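Search stories Go

The Last Ferry to Nania

I missed the ferry by the length of a parked car. I know because there was a parked car on the quay at Kindis and I stood at one end of it with my suitcase, and the ramp was going up at the other. The man pulling the chain saw me. He gave me a little wave, the kind you give a baby on a train, and off they went.

So that was me, in my good coat, with my mother's accordion in a suitcase (it never had a proper case, she kept it wrapped in two bath towels) and a wedding to play at in Nania. It was 7th October and the summer timetable had stopped in September, only the summer timetable was the one I had stuck to my fridge.

I should say I don't really play. I know 11 tunes, and 5 of them are the same tune if you're not paying attention. But my cousin had asked for the accordion at her wedding because my mother had played it at everybody else's, and I had said yes on the phone in a big warm voice, and then hung up and had to sit down.

I called her from the quay.
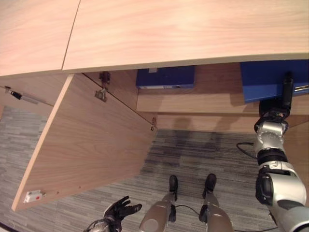
Well, can't you just swim, my cousin said, and then she laughed so hard she had to hand the phone to somebody, and when she came back she said there was a road, there had always been a road, it went the long way by Tronberg and my mother used to take it when the water was rough because the boat made her sick.

My mother, sick on a boat! She told me she loved that crossing. She used to stand me at the rail and point at things.

The only taxi in Kindis was having its brakes done, but the woman at the ticket window had a brother-in-law in Lanz with a bakery van, and he was going up to Tronberg anyway for flour. Forty minutes later I was sitting between a stack of bread trays and a very old dog who smelled like toast. The driver wanted to know what was in the suitcase. I told him. He didn't say anything for a mile or so and then he said, "Was your mother the one with the green hat?"

She was the one with the green hat.

It seems she'd played at his wedding too, up at the Lanz firehouse, 46 years ago, and had eaten so much of the ham that there was a family saying about it, which he wouldn't tell me. He drove with one hand and kept tapping the wheel with the other. Could I do the one that goes up and then falls down the stairs? That's how he put it, and I knew right away which one he meant, and no, I couldn't, it was the twelfth tune. I'd never gotten the left hand.

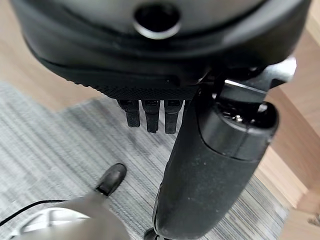
We loaded the flour in Tronberg. I helped, so now my good coat was white down the front, and he looked at his watch and said he might as well take me all the way, the bread could be late for once. I got the accordion out of its towels right there in the van and he hummed the bass line at me. He hummed it over and over, up the hill and down the other side, and every time I got it wrong he just started again from the top without a word. The dog put up with us until the second bridge and then moved to the back.

By the time we could see the lights of Nania across the bay I had about half of it. The good half, I thought. The going-up half.

My cousin came out in her wedding dress and rubber boots. She'd told 100 people to wait, and they had waited, mostly by drinking. She looked at my coat and at the bread van and at the dog, and she asked if I was hungry. 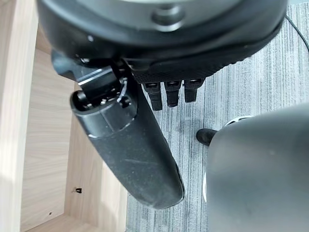 I played all my tunes and then I played them again in a different order. It went fine. People danced, someone's uncle fell into a hedge, and around midnight I saw the driver leaning in the doorway with a plate of ham, lifting his eyebrows at me.

So I tried it. I went up, and I got to the top of the stairs, and my left hand did what it always does and forgot where it lived. I stopped. And an old woman at the corner table, somebody from the groom's side I'd never met, sang the rest. She had no words for it, only la la la, tapping the table where the bass should be. Then a couple of others came in, and I held down the one chord I was sure of and squeezed.

I took the boat home in the morning. I was sick twice before we'd passed the lighthouse, and I laughed the whole time, hanging on to the rail.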